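We use cookies to remember your settings. Accept / Manage

Home Care Basics, Unit 5: Folding on the Floor

OK, so last time we got through sorting and I promised you we'd finally fold something. I'm a floor folder myself. My kitchen table is tiny, and a big sheet spread on the floor gives you all the room you could want (Najjar Hall has plenty of floor, so no excuses in May!).

Spread the sheet first. It doesn't have to be ironed - mine never is - but pull out any ridge big enough to push your fabric up from underneath. A bit of tape along the edge keeps it from creeping when you start tugging at things.

Now the garment. Lay it down, find the edge nearest you and take hold of it at two spots well apart. Pull gently sideways until the edge is straight, then let go and look at the far side. Is it wavy? Is there a corner flipped over? Fix that before you make a single fold, or you'll be folding the lump in with everything else and it only gets fatter.

For shirts we'll use the Flundon fold from Unit 4: sleeves in, sides in, bottom up. Pants are easier, leg over leg and then in thirds. Heavy denim fights back, so press each crease with your flat hand and count to five.

Homework: fold 23 pieces at home, any mix you like, and write down which ones came undone when you picked them up. Towels count. Socks don't, sorry. The Pronen reading is about 300 words and it's mostly on storing sweaters, so skim it if you're short on time.

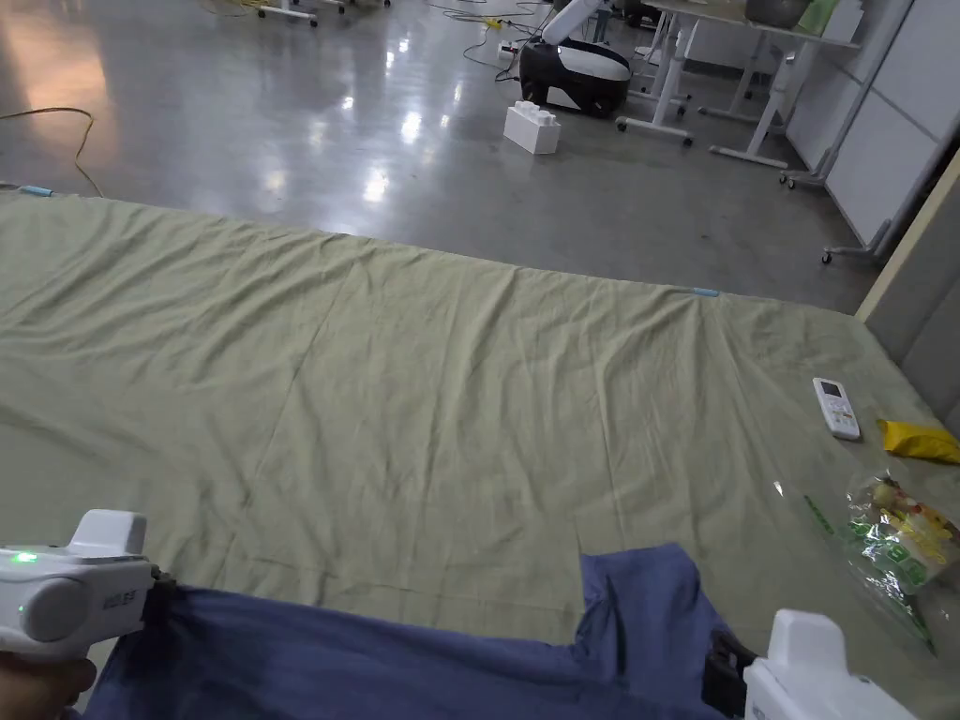

LAUNDRY & LINENS

Blue on sage green is a nice easy pairing to work with, and you can tell right away where the cloth's far edge goes uneven and where it bunches up toward the right. Creases in the sheet like these are fine. I'd move the remote and the snack bag off before folding anything wide, and bring your own sheet next time if you have one.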